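News > Press Releases > Products

Wedow Releases Sestis Cable Labeling and Records System for Small Workshops

PLODELPORT – Wedow today announced the general release of Sestis, a labeling and record-keeping system for low-voltage wiring in small workshops, repair benches and teaching labs. The system pairs printed wrap labels with a plain-text record file that can be opened on any computer. It replaces the Drakos label series, which remains on sale until stock runs out.

Each Sestis label carries a short code printed twice, once on either side of the wrap, so that it can be read without turning the cable. The code points to a line in the record file. That line holds the cable's length, the number of conductors, the connector type at each end, and the date of last inspection. Codes are assigned in order and are never reused. When a cable is scrapped, its line is marked as closed and stays in the file.

Labels are supplied in two widths. The narrow label fits single insulated wires. The wide label fits jacketed cable and small bundles. Both use the same adhesive and the same print face, and both can be written on by hand with a fine permanent marker. The narrow label has a clear tail that covers the printed area once wrapped. A sheet holds 20 labels of one width; mixed sheets are not offered.

Wedow developed the record format after reviewing how users of the Drakos series kept their notes. Most kept no file at all and relied on insulation color to tell one wire from another. Color works well inside a finished product with a fixed wiring plan. It is less useful on a shared bench, where the same color may serve as a signal line in one job and a supply line in the next. Sestis therefore ignores color in the code itself and stores it as an optional field.

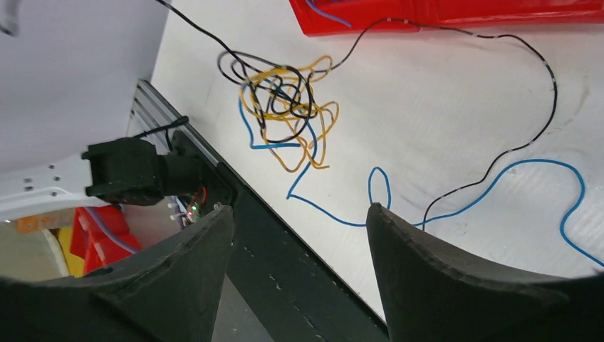 Black, yellow and blue wires in a tangle on a white tabletop.

The record file uses one line per cable, with fields separated by tabs. No special software is needed. A free checking tool, supplied with the starter pack, reads the file and reports repeated codes, missing lengths and overdue inspections. The tool does not change the file. Users who already keep a spreadsheet can export it to the same layout, provided the column order in the manual is followed.

Existing Drakos labels do not need to be removed. A Drakos number can be entered in the "old code" field and searched in the same way as a Sestis code. Wedow recommends relabeling a cable when it is next taken out of service for inspection.

The adhesive is intended for indoor use on clean, dry insulation. It is not suited to silicone-jacketed cable, to cable carried in oil, or to any surface that is flexed at the label itself. Labels should be placed two inches from the connector – closer placement can interfere with strain relief. Sestis is an identification product only. It does not rate, certify or test the cable it is attached to.

The starter pack contains 10 sheets, the checking tool and a printed manual. Refill sheets are sold separately by width. Orders are open now through the Wedow web store and at the Plodelport trade counter, which is closed on Sunday. Schools and training centers may request a sample sheet of either width at no charge.

About Wedow

Wedow makes labels, tags and marking supplies for workshops and laboratories. The company designs and prints its products in Plodelport.

Last updated: May

Contact: Wedow Press Office, Plodelport | Copyright Wedow. All rights reserved. | Back to top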